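Sim cell pre-run checklist, manipulation stack
Plirkmont, bench software
Reworked in January, comments left in on purpose

I started this list after a long night where the planner kept refusing a perfectly sensible reach and I'd forgotten I had changed the units in one config file. So it's my list, grown a bit at a time, and now everybody on the stack uses it (sorry, and thanks!). Tick it, initial it, and scribble in the comments. If you skip a line, write "skipped" and not a tick.

PART 1: BUILD AND CONFIG

1.1 Clean checkout, no local edits to the controller. [OK]
Comment: I had two stray edits in the gains file from a tuning session. Stashed them. I know, I know.

1.2 Vrabec planner version matches the lock file. [OK]

1.3 Joint limits loaded from the arm description, not the defaults. [OK]
Comment: The defaults are wider than the real limits on the wrist, so you get lovely looking plans that the controller then clamps. Print them at startup and read them. With your eyes, please.

1.4 Random seed written to the log header. [OK]
Comment: Seed 17 for this one. It's the one that gave us grief last month, so I keep going back to it like a sore tooth.

1.5 Physics step and control rate agree. [FIX]
Comment: Control was set to run on every step again. Put the divider back, reran, fine. Would somebody with better manners than me add a check for this in Misell? It has bitten me more than once.

PART 2: SCENE AND COLLISION

2.1 All bodies settled before the first plan request. [OK]
Comment: Give it a moment after reset. If you plan while things are still dropping that last hair onto the table, the collision world is stale before you've begun.

2.2 Every arm in the scene is in the collision world, including the parked one. [OK]

2.3 Table plane padding on, and the same in planner and controller. [OK]
Comment: Padding is in millimetres in one file and metres in the other. I've put a great big note at the top of both.

2.4 Approach vector is straight down at the pre-grasp pose. [OK]

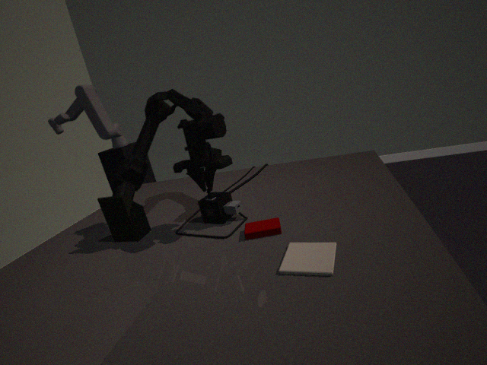 2.5 Descent uses the Cartesian segment and not a free-space plan. [OK]
Comment: If the free-space planner gets hold of the last bit, it'll happily swing the elbow to save a bit of cost, and you end up nudging whatever you were trying to pick up. The segment is slower and I don't care. Leave the flag on.

2.6 Attached-object state cleared on reset. [OK]
Comment: Check this even when you're sure. A ghost object hanging off the tool frame looks exactly like a planner bug, and I lost a whole afternoon to one (coffee got involved, then biscuits).

2.7 Planning timeout returns a proper failure code. [OK]
Comment: Forced 12 timeouts by hand with an impossible goal. All came back with the right code, and the state machine went to hold every time. Chuffed with that one.

PART 3: PERCEPTION

3.1 Depth and colour timestamps agree to within one control tick. [OK]

3.2 Noise model switched on. [OK]
Comment: It's tempting to turn it off when you want a nice clean run. Please don't, the Skostarell segmenter behaves far too well on clean input and we end up fooling ourselves.

3.3 Exposure sweep done, dark end included. [PARTIAL]
Comment: Ran 19 settings. The bright end is good. At the dark end, black parts over black surfaces merge into one blob and the mask spreads all over the shop. I want an edge confidence term before I tick this properly. 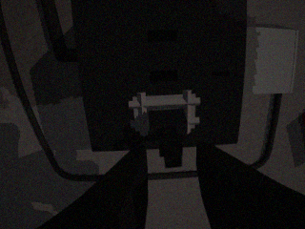 Item 3.3: low-light view, pale part between the finger tips and the dark panel.

3.4 Segmenter reports "unsure" when it is unsure. [FIX]
Comment: It was rounding low confidence up to a label. Changed the threshold and added a test. Somebody please review my maths, I did it before breakfast.

3.5 Self-filter removes the arm from the point cloud. [OK]
Comment: Roughly 11 stray points left near the wrist, which the outlier filter mops up. I can live with it.

PART 4: MOTION AND RECOVERY

4.1 Hold state reachable from every other state. [OK]

4.2 Velocity scaling applied after a recovery. [OK]

4.3 Retract pose clear of everything on the table. [OK, WITH A GRUMBLE]

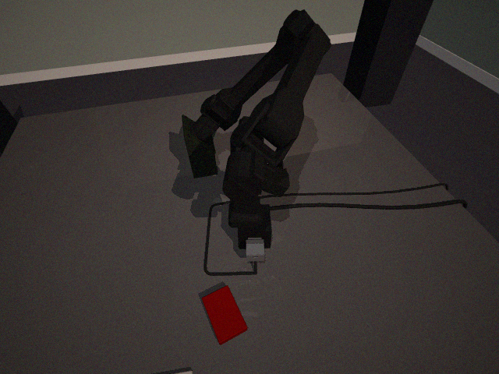

Retract is the bit of the stack I trust least, so it gets the longest comment. The recovery planner picks from a short list of saved joint configurations, and it ranks them by joint distance alone, with no thought for what's nearby. You can get a pose like the one here, with the elbow way up high and the forearm folded steeply back down so the end piece finishes close to the surface. It's legal and it's inside the limits, but I'd like more height at the tool before we call that a retract! The red box is lying out on the table too, and I want its clearance in the ranking cost, along with the cable runs by the base, which the collision world doesn't know about at all yet. Ticket's open, it has my name on it, and I'll get to it once the timestamp work is merged.

4.4 Stop request honoured mid-trajectory. [OK]
Comment: Tried it early, midway and right near the end of the descent. Decelerates along the path, as it should.

4.5 Logs close cleanly after a stop. [FIX]
Comment: Last buffer was going missing. Flush added in the shutdown handler.

CARRIED OVER TO THE NEXT RUN
3.3 dark end of the sweep
4.3 retract ranking, tool height and cables
Startup check for 1.5, if anyone's keen

Save your filled-in copy beside the run log, same file name, and leave the old comments where they are.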